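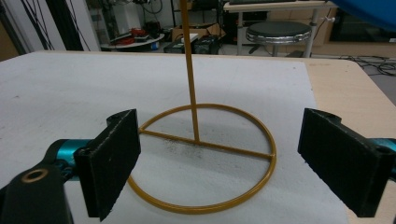 From: Ní Chonaill
To: Girby weddings list
Date: 07/06/2021
Subject: Re: Evening-only guests and the coach from Prinatau

Replying to the message below, which came through while I was away from my desk. I've left it in full because one or two people asked me what the original question was.

> Hello all,
>
> We are getting married at Girby next March and have got stuck on
> transport. The ceremony and meal are for 80 people and we would like
> to invite more for the evening. Most of the day guests are staying in
> Prinatau, which is 12 miles off, and there is no taxi rank at the
> Girby end.
>
> Pirnex have quoted us for one coach in the morning and one back at
> night. They say the evening guests can't use it because it will
> already be full going home. Has anyone run two return trips instead?
> And did you ask guests to pay, or put it down as part of the cost of
> the day? My mother thinks asking for money on an invitation is rude.
> My partner thinks people would sooner pay than drive.
>
> Also, does the bar at Girby really close at 11, or is that when the
> music stops?
>
> Thanks in advance.

Taking the last one first. The music stops at 11. The bar takes its last orders a little before that and people are given time to finish their drinks. You need to have the coach standing in the lower car park when the music goes off, as it can't turn round in the top one if there are cars along the wall. Put that in writing to the driver as well as to the office. Ours had been told and the message had not reached him.

On two return trips, yes, we did this for our daughter's wedding and it worked well enough. The first coach left after the cutting of the cake and took the older relations and the families with small children. The second left at the end. The same vehicle did both. The road is slow in the dark, so you have to allow for the driver going there and back with a proper gap between, and you should ask about his hours. If he has also done the morning run he may not be allowed to do both late ones, and the firm will want to charge you for a second driver. Ask Pirnex for that figure before you settle anything. It was not on our first quote and it should have been.

You will also find that fewer people want the coach than say they do. Some will bring a car for the morning and leave it overnight, which Girby allows if you give them the registration numbers beforehand. Others get a lift. I would send a separate note to guests with the pick-up place and times, and ask for a reply by a set date. Don't try to fit it on the invitation. We had a plain card tucked in the envelope and people kept it.

As to money, I'm with your mother on the invitation itself but I don't see anything wrong with a small charge mentioned on the transport card. We didn't charge in the end. We took it out of what had been put aside for favours, and I can't say that anyone missed the favours. If you do charge, collect it before the day. You don't want anybody going round a coach with an envelope at that time of night.

One more thing on cost. We were quoted close to 2,000 for an arrangement with a coach kept waiting all day. Sending it away after the morning run and having it come back brought the price down a good deal. The only drawback was that people couldn't leave coats and bags on board, so check that Girby will open the side cloakroom for you. It is normally locked for weddings in the main barn and you have to ask.

For March I would also think about the walk from the lower car park. There are lights on the path but it is gravel, and it was hard going in heels. We asked guests to bring flat shoes and most of them did. Umbrellas by the door would be sensible too.

If anybody has used a different coach firm from the Prinatau side lately I would be glad to hear of it, as we have another wedding in the family to plan and I'd like a second quote to set beside the first. Please reply to the list so that the other couples can see it.

Ní Chonaill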